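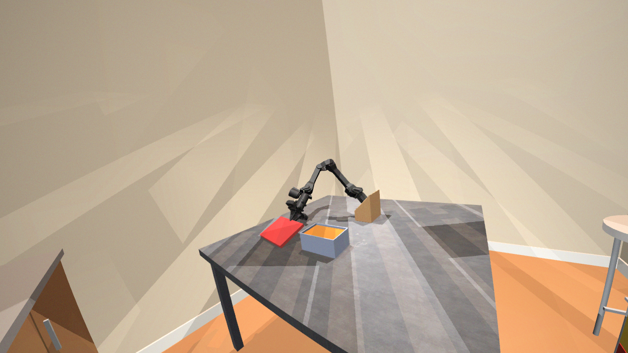

How to plan a day at an outdoor music festival

Most of what goes wrong on a festival day goes wrong before you reach the gate. This guide covers a one-day, general admission show with several stages, such as the Clerstead weekend or any event of that size. If you are camping, you will need a longer list than this one.

Step 1. Read the entry rules twice

Every festival posts its own list of what you can and can't bring. Don't go by last year's list. Clerstead allowed soft coolers until two seasons ago and now turns them away. Look for these points in particular:

Bag size, and whether the bag has to be clear
Water bottles, and whether they must be empty at the gate
Folding chairs and blankets
Cameras with removable lenses
Re-entry (many events let you out but not back in)

Save a screenshot of the page. Phone service near the gate is often poor when everyone arrives at once.

Step 2. Sort out your ticket

If you have a wristband, register it online as soon as it comes in the mail. An unregistered band is hard to replace if it gets lost. Put it on the morning of the show, snug but with room for one finger, and don't slide the lock down until you're sure of the fit. It only moves one way.

If your ticket is on your phone, add it to your wallet app at home. When one person holds tickets for a group, transfer them the night before. Shanti Singhal, who wrote the first version of this guide, once spent two hours at a gate holding four tickets for people stuck in a parking line.

Step 3. Decide how you're getting there

Parking lots fill in order, and the first lot filled is usually the last one emptied. If you have a choice, park farther out and facing the exit. Prepaid parking at Clerstead is $30 and sells out in April. The shuttle from the Sullis lot is free, runs until an hour after the last set, and drops off at the north gate, where the lines are shorter.

Take a picture of the nearest sign or light pole when you leave the car. It will look different in the dark.

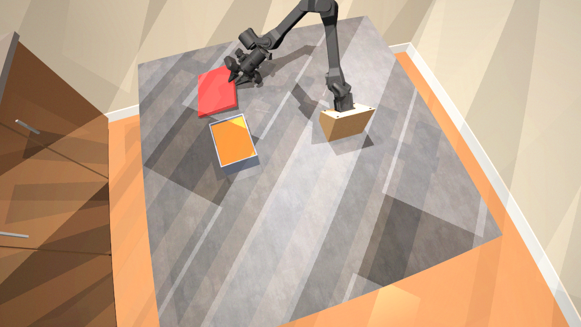
Step 4. Make a short schedule

Set times normally come out a week or so ahead. Pick up to 6 acts you want to see and write them down with the stage names. More than that and you'll spend the day walking.

Check for overlaps. Stages at opposite ends of the grounds can be a twenty-minute walk apart once the crowd fills in, so a set that ends at 5:15 and another that starts at 5:20 are a conflict — pick one, or leave the first early.

Keep a paper copy in your pocket. Lineups and times do change, and the festival app will have the latest version, but the paper still works when your battery is gone.

Step 5. Pack the night before

A small bag is enough. Bring:

ID and one payment card
Sunscreen (lotion, as sprays are often refused)
Foam earplugs
A hat and a light rain jacket
A charged battery pack and a short cable
An empty refillable bottle
Any medicine in its labeled container

Umbrellas are banned at most shows. A jacket with a hood does the job and doesn't block anyone's view.

Step 6. Pick a meeting spot

Do this as soon as you're inside. Choose something that doesn't move and isn't right next to a stage. The information booth is fine. The tallest food stand is a bad choice, since half the crowd will have the same idea. Agree on a time as well as a place, for example on the hour, every hour, and at the end of the last set.

Step 7. Leave on purpose

Talk about the exit before the headliner starts. You can go two songs early and skip most of the traffic, or stay put for half an hour after the music stops and let the lots clear. Leaving with the final note is the slowest way out.

Shuttle riders should know that the Sullis line is longest in the first 30 minutes. Bring the jacket back out while you wait.

Updated 3rd November by Nisha Pandey with the new cooler rule and shuttle stop.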